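Bowls, Benches and Borrowed Confidence: A Small Gallery

Every robotics pitch we hear now ends on the same promise. Collect enough examples of somebody doing a chore, feed them to a model, and the machine will pick up the rest. Maybe. We have our doubts, and the pictures are a fair place to start airing them. Nesting bowls is the chore this time.
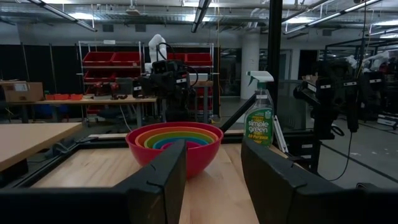 A full nest of mixing bowls, red on the outside and pink in the middle, with the cleaner standing by.

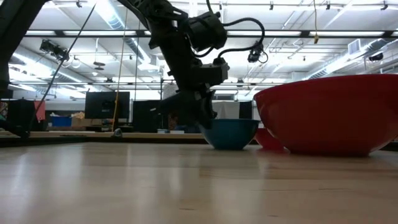

Teal bowl, small red bowl, large red bowl, and a gripper pointing down at the teal one.
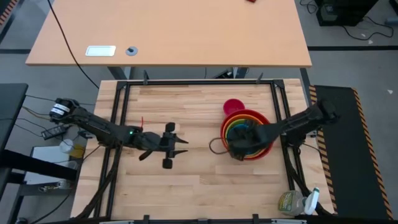

Two arms on the butcher block. The right one has its gripper down in the stack.

Words: the Flodar workshop diary, July

The task sheet is called Kendimo, and it fits on one page. Bowls start apart, bowls finish nested, largest at the bottom. An operator steers the arms through it, the cameras record, and the run is saved as one example. Then the bowls get pulled apart and it all starts over. The target for the first batch is 1000 runs. A good afternoon gives 30 that are worth keeping, so you can do the sums yourself and see why people in this line of work drink so much tea.

Our first grumble is about sameness. By the end of a long shift every operator has a favourite way in, usually from the same side and at the same height. A model trained on that learns the habit along with the chore. Jirkow, the group that wrote the sheet, asks for the starting layout to change every 20 runs. We would change it every time and put up with the slower pace.

The second is about what gets thrown out. Fumbled runs are deleted as a matter of course – a bowl dropped, a rim caught, a second try at the grip. But a rim gets caught in any kitchen on any morning, and a system that has only been shown tidy work has no idea what to do next. Hứa, a smaller project we follow, kept 300 of its messy runs and labelled them. Their write-up is modest about the results, and we trusted it more for that.

Then there is the matter of colour. Rainbow bowls are cheerful and easy to tell apart, for people and for cameras. Ask for the same trick with a stack of plain steel ones and we suspect the success rate would sag. It may be that the model is sorting colours and has no real sense of size. A batch in a single colour would settle it, and it's on the list, below several things we think matter less.

None of this is a reason to stop collecting. The wrist view in the first picture gets close to the rims, which a camera farther off can't match, and the overhead view in the last one takes in both arms at once. We'd just like to see the numbers from a bench the model has never met before anybody books a launch party.

More bowls next month, plain ones if we get our way.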